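From: Peiyu Wan
To: Dokstead Allotment Kitchen list
Subject: Re: Steaming vs. boiling, the vitamin numbers

Jianguo Mao wrote:
> The Celtine booklet says steamed greens keep far more of their
> vitamins than boiled ones, and that a 3 minute steam is plenty for
> anything leafy. I'm sold. I think we should put it on the handout
> for the October supper and drop the boiling instructions.

Jianguo, I read the booklet twice and I'm not there yet. It never says what greens they used, how much water was in the boiling pot, or how long the boiled batch sat in it. If you cook spinach to death in a gallon of water, of course steaming wins. I'd like to see it against a quick boil in a small pan with the lid on, the way most of us do it at home.

I also don't buy the 3 minutes. Baby spinach, sure. The collards from the Clungate plots are like shoe leather by fall, and I've never had them tender in that time. Who at Celtine is chewing these things?

I'm not against steaming. I do dumplings that way all the time and I like bamboo for it, with the slatted floor that lets the steam come straight up. But liking a basket is one thing, and printing health claims under our name is another.
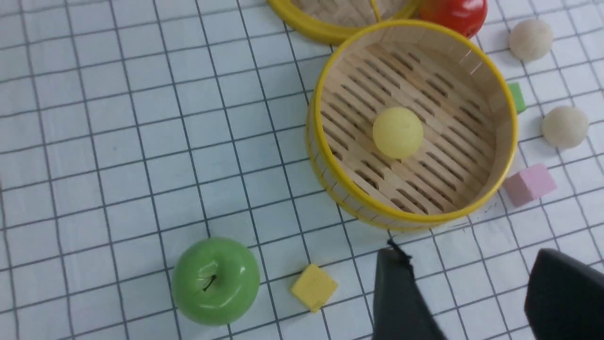 WHAT I'D PUT ON THE HANDOUT

Keep both methods. Say that steaming is easy and the greens don't get waterlogged. Leave the vitamin line out unless somebody can find where it came from. For times, tell people to start tasting after 2 minutes and stop when they like it – kale and collards will take a good deal longer.

ON THE KANG STEAMER

Someone asked about the electric one from Kang. I used my sister's for a month. It takes up half the counter and the timer bell is awful. A pot with a lid did the same job for me, so I'd want a better reason than the booklet before we spend supper money on it.

If anyone has the study itself and not a summary of it, send it over and I'll read it.

Peiyu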